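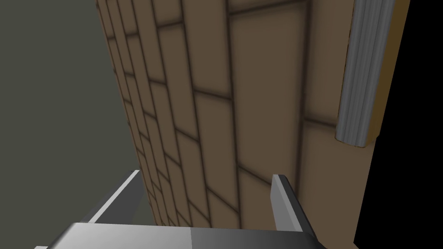
*Word count: 800*

# Joints first: looking after tile and block walls

Notes for the evening talk, Pritchard Hall, Feltach. Start at 7:00. 55 minutes with questions. Room holds 150, so use the microphone even if the front rows say they can hear.

## Opening

Start with the leak at the Sadunia building. Tenants on the lower floor reported a damp patch in March. The owner replaced a shower valve, then a drain, then a length of supply pipe. The patch stayed. The problem was a soft joint at the foot of the shower wall, short enough to cover with a hand.

Pause. Ask who has ever paid for a plumber and ended up needing a tube of sealant. Hands will go up.

Main point of the talk: most people look at the tile or the block. Look at the joint. It is the part that moves, the part that wears, and the part you can fix yourself.

## What a joint does

- Takes up small differences in size between one piece and the next.
- Lets a wall dry out. Mortar that is softer than the block will let moisture leave through the joint.
- Gives way first. You want a crack in the joint, where it can be raked out and filled.

Explain staggered rows here. When the upright joints don't line up, a crack has to step its way through the wall and the load gets shared between courses. When they do line up, there is a straight path from top to bottom. Stacked joints are fine on a tiled wall with a sound backing. On a block wall they need reinforcement.

Don't get pulled into brick bonds. Somebody always asks about Flemish bond. Say you'll stay afterward.

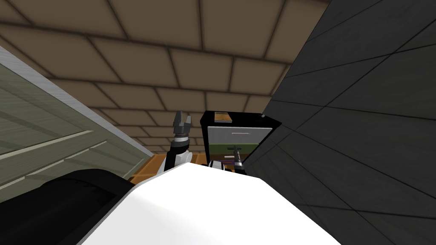 Next, the difference between grout and sealant. People mix these up more than anything else in this talk, so go slowly.

Grout is hard. It goes between tiles on the same plane. Sealant is flexible. It goes anywhere two planes meet – wall to wall, wall to floor, tile to tub. If you put grout in a corner it will crack, usually within the first heating season. This has nothing to do with how well you mixed it.

The Sadunia shower had grout in the bottom corner. It had been patched at least twice with more grout.

## Checking your own walls

Ask the audience to do this at home this month. It needs a flashlight and a wooden skewer.

1. Turn off the room lights and hold the flashlight flat against the wall. Low spots and missing grout show up as shadows.
2. Run the skewer along the joint with light pressure. Sound grout feels like stone. Bad grout gives off powder.
3. Tap the tiles next to any bad joint with a knuckle. A hollow sound means the tile has come away from its bed, and new grout won't help.

Mark problem spots with painter's tape. Don't trust your memory, especially on dark walls.

## Color
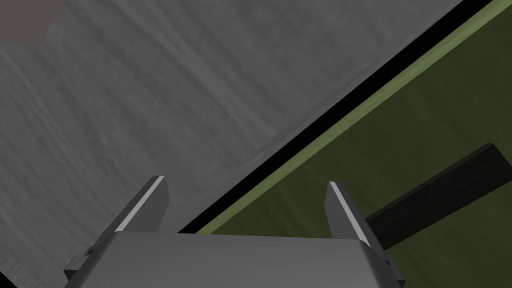 *Gray mottled surface beside dark olive green, with a thin black strip along the boundary.*

Keep this section short. It gets the most questions and matters the least.

Dark grout hides dirt and shows mineral deposits. Light grout does the opposite. A mid-gray is the safe choice with hard water, and Feltach water is hard. Always let a test patch dry fully before deciding. Wet grout tells you very little about the final color.

On a strong pattern, match the joint to the tile and the wall reads as one surface. Contrast makes every uneven line visible, so it is a poor choice for a first project.

## Repair, step by step

Hold up the hand rake and pass it around.

- Rake out the bad material to 3 mm at least. Skimming new grout over old is the usual mistake.
- Vacuum the joint. A brush leaves dust at the bottom.
- Dampen with a sponge. No standing water.
- Mix small batches. I use Urkance unsanded for narrow joints and throw out whatever has started to stiffen. Don't add water to bring it back.
- Press in on the diagonal, so the float doesn't dig into the line.
- Wipe twice, lightly.

The Sadunia repair used this method on the flat wall and silicone in the corner. Materials came to less than the call-out charge for the first plumber. The earlier invoices added up to $800.

## Edges and trim
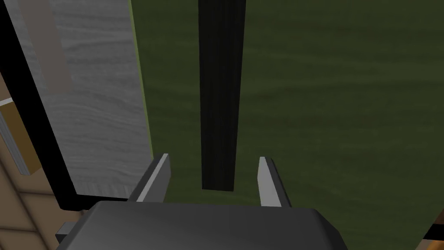
*Dark vertical bar, its lower end cut straight across.*

Where a finish stops, something has to protect the edge. A metal or stone trim is set before the tile, at the same time as the backing is checked. Adding it later means gluing it to the face, and it catches on everything.

Leave a small gap at the bottom of any upright trim in a wet room and fill it with sealant. Tight to the floor, it wicks.

## Questions

Likely ones: mold (clean first, then look for the water), steam cleaners (occasional use only), sealing stone tile (yes, and test it with a drop of water every spring).

Skewers are in the box by the door. The hall needs the chairs stacked before we go.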